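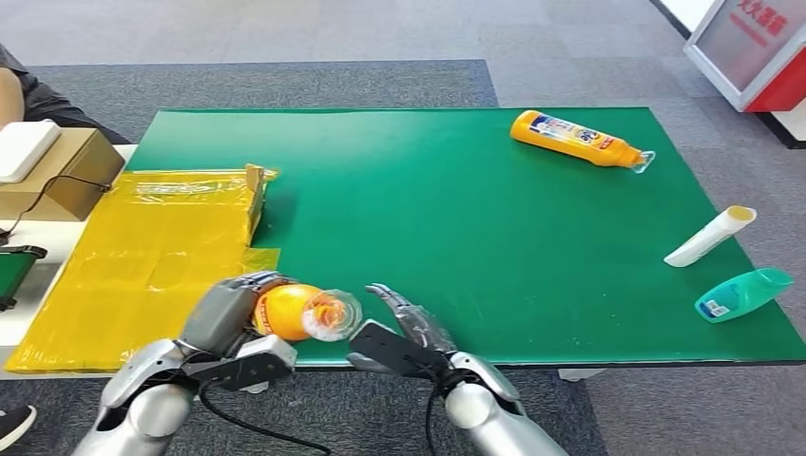
Karim Nassar wrote under my last post that I should stop re-zeroing the hands every morning and look at the wrist cables first. He'd had a pair that drifted for weeks, and the fault was a connector working its way out a little more each time the wrist rolled.

So I checked. On our cell the cable leaves each wrist and hangs down in front of the table, and I'd clipped the left one too short. At full roll it went tight. I moved the clip 40 mm down the forearm, reseated the plug and ran the wrist end to end until I was happy there was slack all the way round. Then I did the same on the right, which was fine, but I wanted them to match.

After that I zeroed both hands once, fingers fully open, and left them alone. The log shows 19 runs since then and the left thumb has stayed where I put it.

Other bits from this week:

The green mat had crept towards the robot. I've pushed it back and retaped the corners. If it moves, every taught position over the table is wrong by the same amount, and it's easy to blame the arm.

I've dropped the grip force on the orange bottles. They're soft plastic, and the old setting was left over from harder ones. The left hand holds, the right comes in beside the neck, and that approach is now slower for the last 2 cm.

Finger joints get a wipe with a dry cloth at the end of the day. Seul-gi Sun uses a soft brush on the Havex cell and says it gets further in. I'll try one.

Still to do: a proper strain relief on both wrists. The clips were only meant to last until October.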